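[Wetville-Kitchen] Re: Small bowls for the shared cupboard
From: Radymyr Dovhaniuk
Date: 8th November
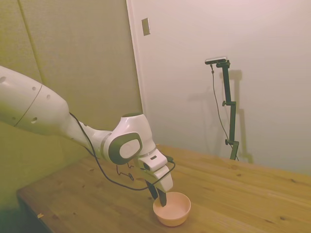 The small pink bowl on the wood table.

Hi Shota and all,

Replying to the question about bowls below. The pink one is the size I would go with. It is shallow with smooth sides, and the rim flares out a little, so it is easy enough to pick up with one hand. I measured one at home and it holds 300 mL to the brim. That suits nuts, olives, dips or a serve of yoghurt. It won't do for soup.

For soup we still have the deep white ones from Karpenko, which hold 600 mL. They live on the bottom shelf and I'd like them to stay there, as they are heavy and the top shelf bows.

My suggestion is to order 6 of the small ones in the same pale pink. Hiltovik also lists a grey, but the grey marks badly from cutlery and we had complaints last time. If anyone strongly prefers another colour, please reply to the list before the end of November.

Two other things on the cupboard:

- The chipped Odia plates have gone in the bin. Please don't fish them out again.
- Bowls go back rim up. Stacked rim down they stick together and the bottom one gets dropped.

I can pick up the order on my way through town, so there is no delivery to pay.

Radymyr

Shota Aoki wrote:
> Hi everyone,
> We are short of small bowls again. I had to put the
> dip out in coffee mugs at the last lunch. Does
> anybody know what size the pink ones are, and can
> we still get them? I would rather match what we
> have than start another set.
> Also, are the chipped plates being kept for a reason?
> Thanks,
> Shota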